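2018-04-15

Sunday

Up at six, before the heating came on. Porridge, then out to the shed to look at the trays. The leeks are up, thin as hair. The celery is not up and I am giving it one more week. I sowed it too deep, same as last year, and I wrote a note to myself about it last year and did not read the note until this morning.

Frost on the car but none on the ground by the wall. The thermometer by the back door has been reading high ever since I moved it, so I don't trust it. I left the fleece over the potatoes.

The choir

Rehearsal was at two in the hall at Claststead. Guido Valentini drove because my brakes are still making the noise. He talked most of the way about his knee and the surgeon. They want to do it in July, which is also when we have the concert, and he has asked them for a later date and been told there isn't one. So we may be short a bass. There are only three basses as it is and one of them can't read music, though he has a better ear than the other two.

We spent almost the whole first hour on the Aguiar piece. I still don't like it. The middle section sits right across the break in my voice and I come out of it hoarse every time. Mrs. P. wants it sung quietly, and I can't do those notes quietly. I can do them loud or I can mouth them. Today I mouthed them for two run-throughs and she said the altos were much improved.

After the break we did the old spiritual and the two rounds. Those went fine. We had 13 singers, and she said we need more than that by summer or the hall will swallow us. She is going to put a card up at the library again. The last card brought in one person, who came twice.

The seating argument came up again. Half of them want to stand in a curve and half want rows. I said I would stand wherever I was put, and that didn't please either side. Rows for now.

Guido bought gas on the way home and I gave him money for half of it. He didn't want to take it and I left it in the cup holder.

Lunch and the kitchen

I should have written this part first, but it doesn't matter. Lunch was early on account of the choir. Bean soup from the freezer, the end of the rye loaf, and an apple. The soup was the January batch and needed salt. There is one more box of it and then I am into the lentil.

I put the grid tablecloth on the kitchen table yesterday and have decided to keep it there. The plain one shows everything. The cloth is a bit too long at the sides for a table that size, and I thought of taking the hem up, but the sewing machine is at the back of the closet behind the suitcases and it can wait.

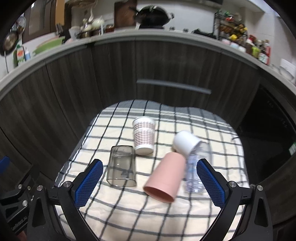 Letters and calls

Washington Sampaio called at five. He is well. The move is done, apart from the books, which are still with the shipping people. They charged him 900 and then another 127 on top for the stairs, and he is disputing the stairs, since he told them about the stairs at the start and has the email. He read me the email. I think he is right but I don't think he will see the money.

He has a view of the parking lot and, if he leans, some of the river. He has met one neighbor, a woman with a parrot. The building has a laundry room in the basement with a sign-up sheet, and people cross each other's names out. He asked if I would come and stay when the weather is better. I said yes, after the concert. He asked whether I was still singing with that choir. I said yes to that too. We were on the phone until ten to six and my ear hurt.

Wrote to my sister, one page, both sides. I told her about the roof estimate and left out the dentist. I have stamps for three more letters. The library book on canals is overdue by my reckoning, though the slip has fallen out, so I can't be sure. I'll take it back tomorrow and pay whatever it is. I got as far as the chapter on locks and I don't think I will finish it.

Money

Paid the water bill. Paid the second part of the roof deposit, 500, by check, and walked it down to the box so it will go first thing. The man says he can start in two weeks if it stays dry. He said the same thing in the fall. The bucket in the attic had an inch in it after Thursday's rain, less than the time before, but the wind was from the other side.

I went through the drawer with the receipts for an hour and threw out most of it. Found the warranty for the old washing machine, the one before this one. Found a theater ticket and could not remember the play. Kept the ticket.

Evening

Eggs on toast. Washed up, swept the back step, brought the washing in. The towels were still damp at the hems so they are over the banister.

Read some of the Brullunus novel, the second one. It is slower than the first and there are too many cousins. I have started writing the cousins down on the bookmark. Two of them have the same name, and I went back thirty pages to find out whether that was my mistake, and it was not. The part about the orchard was good. I read that page twice.

The cat from next door was on the shed roof again when I went to shut up for the night. She watched me put the padlock on. I checked the celery with the flashlight while I was out there. Nothing.

For tomorrow: library. Call the garage about the brakes and ask for the price before they start. Buy salt, light bulbs for the landing (the small screw kind), and the seed compost if Garnetum has any left. They were down to the last few bags when I went by. Find the music for the second round, which I think I left on the piano at the hall. Ring Guido and ask if he picked it up.

Throat is still rough. Honey and hot water, and bed at half past nine.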